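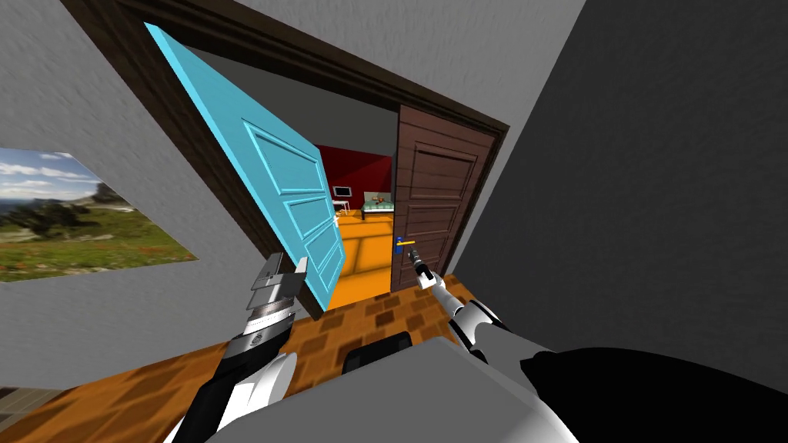 Oranuch Sombatkul once asked a class of trainee inspectors why a rule about doors should run to more pages than a rule about lifting. The trainees had expected the heavy lift to be the hard part of the subject. Her reply to their silence was that a load has one owner, while a door has a person on each side of it. Her question is a suitable place to begin.

Chapter 6
Passage Rules for Two-Armed Service Robots

6.1 Scope of the Chapter

This chapter deals with the rules that apply when a mobile robot with two arms opens, holds, passes through or closes a door in a building used by people. It covers hinged doors, single and double. Sliding doors, elevator doors and powered gates are treated in Chapter 7. Fire doors are mentioned only where the general rules do not apply to them.

The reader should already be familiar with the force limits set out in Chapter 4 and with the stop categories in Chapter 5. Terms printed in the glossary are used here without further definition.

6.2 Why Doors Require Separate Rules

A robot that works at a bench can be fenced, slowed or switched off when a person comes near. A robot at a doorway has fewer choices. It often stands in the only route between two rooms, and a stop in the wrong place may block a person's way out. For this reason the usual instruction, "stop when in doubt," must be completed by a second instruction that says where the robot may stop.

The door itself is also a moving part. Once an arm is applied to a lever, the leaf of the door should be counted as an extension of that arm. Its outer edge may travel much faster than the gripper, and it may reach a person whom the robot's sensors have not yet found. A leaf that swings through 90 degrees sweeps a wide area of floor, and all of that area belongs to the hazard zone for as long as the robot is in contact with the door.

Double doors add a further difficulty. 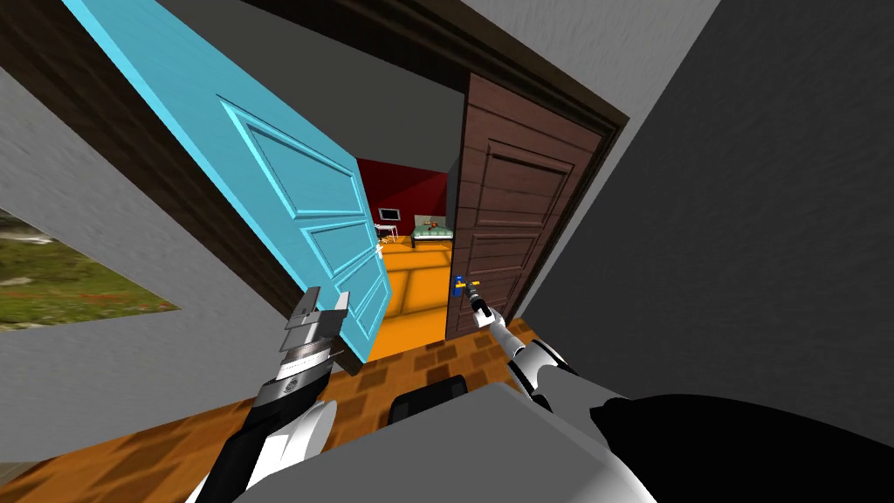
Each leaf has its own swing and its own handle, and the two may differ in weight, in hardware and in the force needed to move them. A setting that has been approved for one leaf must not be copied to the other without a separate test. Where both leaves stand partly open, the clear width is to be measured between the leaves as they stand and not between the sides of the frame.

6.3 Assigning the Arms

Good practice gives each arm a stated duty before any contact is made. One arm is named the working arm. It alone may turn a lever or apply a pull. The other is named the guard arm, and it is kept ready to steady a leaf that begins to swing back. The two duties may be exchanged during a passage, but only while the base of the robot is at rest.

The guard arm must be kept clear of the hinge side. A gripper caught between a leaf and its frame can damage both, and the force on the joint may exceed the limit before the controller is able to respond. Particular care is needed near the lower corner of a leaf, where the gap to the floor is small and where arm-mounted sensors may have a poor view.

6.4 Trials in Simulation

A passage routine should be tried in simulation before it is attempted on hardware. The Stader procedure, which is followed in this book, calls for up to 500 simulated passages for each type of door, with the starting position of the robot changed between runs. The door colors, lighting and furnishings of the rooms should also be varied, so that the routine does not come to depend on the look of one building.

Simulation does not replace the physical test. Friction at the latch, wear in the hinges and drafts between rooms are seldom modeled well. The Omeo hospital review, discussed at the end of this chapter, found that its simulated and physical results agreed closely for levers and poorly for round knobs.

6.5 Order of Operations

The following order applies to any hinged door fitted with a lever handle.

1. Bring the base to rest outside the swing of the leaf and confirm that the floor on the near side is clear.

2. Name the working arm and the guard arm, and record the choice in the passage log.

3. Bring the working gripper to the lever at reduced speed. Contact must be confirmed by force sensing as well as by vision. 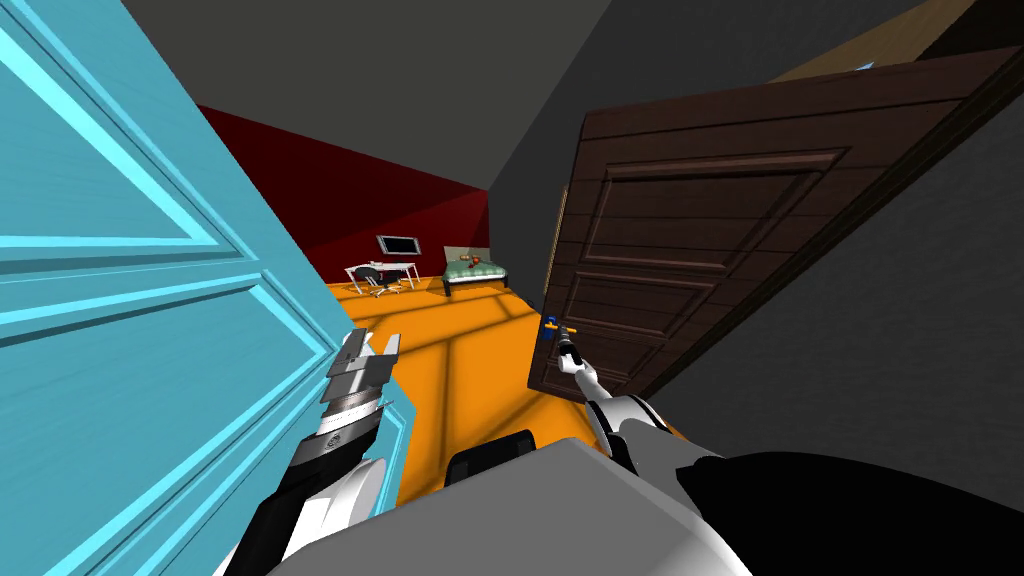 4. Turn the lever fully before applying any pull or push to the leaf.

5. Open the leaf by a small amount, hold it for 2 seconds, and check the far room for persons.

6. Continue to the full opening only if the check is clear. If it is not, hold the leaf still and give the audible signal.

7. Release the lever before the base moves through the doorway.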